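Ranger les jouets dans un seul bac : notes de méthode

Depuis juin, la salle commune de Vernach accueille aussi les enfants en fin de journée, et les jouets n'ont toujours pas d'armoire. Ils circulent donc entre la table ronde, les chaises et le sol. J'ai proposé un système à un seul contenant, un bac rectangulaire ouvert posé sur la table, vidé à l'arrivée et rempli au départ. Le principe est sommaire mais il supprime l'étape du tri, qui prenait plus de temps que le rangement lui-même.
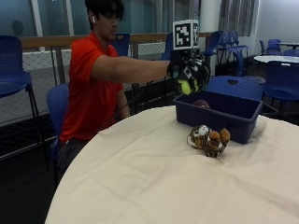

Texte : Sibel Dursun
Rédactrice du carnet, responsable du matériel à Vernach

Le bac est en plastique bleu marine, à parois légèrement évasées. L'évasement compte davantage que la contenance annoncée : une paroi droite oblige à viser, une paroi inclinée ramène la balle vers le fond. Avec une balle de tennis, la différence est nette. Avec une peluche, elle est négligeable.

L'ordre de remplissage a été revu deux fois. La version actuelle est la suivante.

Balles d'abord. Elles occupent les angles et ne bougent plus une fois calées par le reste. Placées en dernier, elles roulent sur les peluches et ressortent au premier déplacement du bac.

Peluches ensuite, les plus fermes en premier. Le tigre est de petite taille et se couche sur le côté sans perdre de place. Les poupées à grosse tête se placent tête en bas, contre une paroi.

Textiles en dernier, pliés à plat. Ils servent de couvercle.

La nappe reste en place pendant l'opération. Je l'enlevais au début, puis j'ai constaté que les balles posées directement sur le plateau partaient vers le bord. Le tissu, avec ses plis, les freine suffisamment. Il faut simplement éviter de faire glisser le bac – la nappe suit, et tout ce qui est posé dessus avec. On le soulève, on le repose.

Une remarque sur les matières. Une même poupée peut réunir des tissus qui ne vieillissent pas à la même vitesse : le visage clair marque vite, les pièces pelucheuses retiennent les fibres des voisines, les applications en feutrine se décollent par les pointes. Je note l'état des moustaches, bonnets et cols avant chaque lavage, dans le même tableau que les dates d'achat.
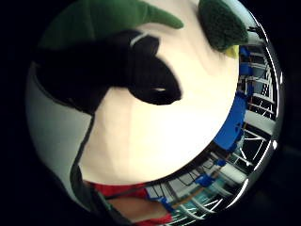
Faut-il laver une poupée en tissu avant de la ranger avec les autres ?
Un brossage à sec suffit dans la plupart des cas. Le lavage se justifie en présence d'une tache ou d'une odeur, et la poupée doit être entièrement sèche avant de retourner dans le bac, coutures comprises.

Pour le brossage, j'utilise une brosse Winda à poils souples, toujours dans le sens de la fibre. Les détails noirs se traitent séparément du visage, avec un chiffon propre, pour limiter le transfert de couleur. J'ai testé un détachant Akbulut sur une chute de tissu crème ; le résultat était correct mais laissait une auréole après séchage, je ne l'ai donc pas retenu.

Reste la question du tassement. Un bac trop rempli déforme les rembourrages, et un rembourrage déformé reprend mal. Ma règle est de ne jamais appuyer. Si les textiles du dessus dépassent du rebord, on retire une pièce et on la met dans le sac de réserve. Le sac en question, un Prodano à cordon, pend derrière la porte et contient pour l'instant trois peluches en attente de couture.

Le contact entre tissus foncés et tissus clairs mérite aussi un contrôle. Un bleu marine neuf peut déteindre sur un crème à la moindre humidité. Je lave les pièces foncées à part avant leur première mise en service, puis je frotte un coton blanc humide sur l'envers. Si le coton reste blanc, la pièce rejoint les autres. 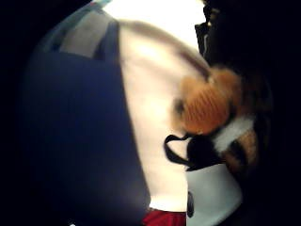
Tissu bleu marine contre tissu crème, vus de près.

Temps de rangement relevé la dernière fois : neuf minutes, brossage non compris. Le poste le plus long reste la recherche des balles sous les chaises. Je compte essayer un second bac, plus bas, réservé aux balles et posé au sol près de la colonne. Les mesures sont à reprendre, car les piles de chaises gênent le passage de ce côté.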